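3.2 Study sites and collection of break diaries

The study was carried out in three towns, Harberg, Lendar and Ostrowski, which were chosen because they have a similar size but a different mix of employers. In Harberg most of the participants work in offices of the insurance sector. In Lendar they come mainly from small workshops and from one printing house. The Ostrowski group is more mixed and includes two schools and a regional archive. We did not try to make the three groups equal in age, and this should be kept in mind when the results of Section 4 are read.

Each participant kept a break diary for 8 working days. The form was the same as in our pilot study (Mutiso, 2017), with one change: the question on the length of the break was moved before the question on company, as several pilot participants had left the second one empty. A break was defined as any pause of at least 5 minutes in which the person left the usual place of work. Pauses at the desk were not recorded. We are aware that this definition excludes a large part of the rest that people take during the day, but in the pilot the shorter pauses were remembered very badly.

In total 581 diaries were returned and found complete enough for the analysis. They contain a little more than 2,000 entries with a named location. Entries without location were kept for the calculation of break length only. The last diaries arrived on 19 December 2018, and we decided not to extend the collection over the holidays, when the rhythm of work is different in all three towns.

3.3 Coding of the break locations

The locations were coded in two steps. In the first step Tumaini Mutiso read all entries and gave each location a short label in the words of the participant, for example "stairs", "back yard" or "the room with the game". In the second step the labels were grouped into classes by two coders working separately. Where they disagreed, the entry was discussed until one class was agreed. Most of the disagreement concerned kitchens, which serve in some workplaces only for heating food and in others as the main meeting place.

We finally used four classes: eating places, outdoor places, passages, and rooms with a shared activity. The last class (Figure 2) was at first a part of the eating places. It was separated when we noticed that the entries in it mention other persons by name much more often, and that they seldom mention food. A room was put in this class when it contained equipment for a game or similar activity, also if the participant did not write that the equipment was used on that day.

Figure 2. Room with a shared activity: table football.

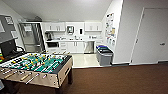

The class of passages needs a separate comment. It contains corridors, stairs and entrance halls, and the participants often did not consider the time spent there as a real break. Some of them wrote this directly in the margin of the form. We kept these entries, following the spatial scheme of the Nindgate survey, in which a pause is coded by the place and not by the opinion of the person. The effect of leaving them out is reported in Section 4.4.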